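Rultside Grasp Study: Frequently Asked Questions

What does the study measure?
Whether a policy trained only on hand-held gripper demonstrations can place small objects at a set orientation in rooms it was not trained on.

How much data is used per task?
Each task has 70 demonstrations, recorded across 4 sites. The Vokmont baseline uses the same split.

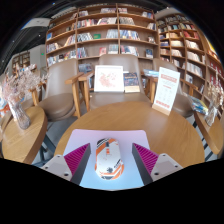 Is orientation scored separately from position?
Yes. Position error is taken at the object's center, orientation error about the vertical axis. Symmetric objects are scored on position alone. A computer mouse has a clear front and back, and one lying lengthwise on its pad with the buttons facing away gives a usable heading; the scroll wheel at the front end serves as the reference point for annotators.

Why keep cluttered backgrounds?
Policies trained on plain backdrops lost around 40 percent of their placements when moved to furnished rooms — most failures came in the approach phase. Cropping the input recovered only part of the loss.

Are failed demonstrations included?
No. They are stored under a separate index and can be requested.

Which version should be cited?
Release 2. Release 1 had a timestamp offset in the Brakel subset.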